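Intro to Home Cooking, notes for session 2: Stocks and Braises
Wirville Community Kitchen
Notes by Simone Guerra, with bits from Carmela Palacios

Read before you come. Bring an apron, a pen, and your own container with a lid if you want to take leftovers.

Recap from session 1
Knives: claw grip, damp cloth under the board. Onions: everyone rushed these. We'll do them again.
Salt early, taste, salt again. Not all at the end.

What a stock is
Bones or veg + cold water + time. Start cold. Bring up slowly, skim the grey stuff off the top, then leave it alone. Small bubbles only. A hard boil makes it cloudy and a bit greasy.
No salt in stock. You'll be reducing it later and it gets too strong.

Chicken: 3 hours is plenty.
Beef: longer, most of a day if you have it. Roast the bones first for colour.
Veg: 45 min, then strain. Goes bitter if you forget it. No cabbage, no broccoli stalks.

Cool it quickly. Shallow trays, then fridge. Don't put a big hot pot straight in, it warms up everything else in there. Keeps three days, or freeze in muffin tins and bag the lumps.

What a braise is
Tough cut, a bit of liquid, low heat, lid on. Collagen melts into gelatine, that's the sticky feel on your lips. Lean cuts have hardly any so they just go dry. Dont use fillet, waste of money.

Good cuts: chuck, shin, brisket, lamb neck, pork shoulder, chicken thighs.
Ask the butcher for what's cheap. Carmela gets shin from Nogueira, go early.

Basic braise (feeds four)
800 g chuck, big chunks
2 onions, sliced
2 carrots
300 mL stock
1 tbsp tomato paste
bay leaf, thyme, pepper

1. Pat meat dry. Salt it. Brown in batches, don't crowd the pot or it steams.
2. Meat out. Onions and carrots in, same fat, ten minutes till soft and golden.
3. Paste in, stir one minute till it darkens.
4. Splash of stock, scrape the bottom. All that brown stuff is flavour.
5. Meat back, rest of the stock, herbs. Liquid should come halfway up, not over the top.
6. Lid on. Lowest heat, or oven at 150. Roughly 2 hours, check with a fork.
7. Lid off for the last 20 min if it's too thin.

Pots and lids
Heavy base if you've got one. Close-fitting lid matters more than the price. Glass lids are handy for beginers, you can check the bubbles without lifting. Oven use: check the maker's temperature limit for lid and knob both. Loop handles get hot, use two dry cloths.
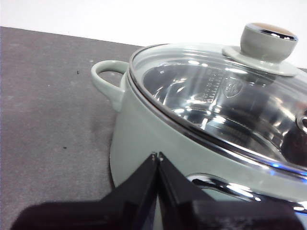

Fixing things
Tough after two hours: it needs longer. Put the lid back on.
Too salty: more unsalted stock, or serve over plain rice.
Greasy: chill overnight, lift the fat off in one piece.
Flat: a teaspoon of vinegar or some lemon at the end.

For next time
Make one stock at home, any kind. Write down what went in and how long. Shivam is doing lentils and flatbread with us, so no meat to buy.
Fees to Rosimeire please, a few still owing from January.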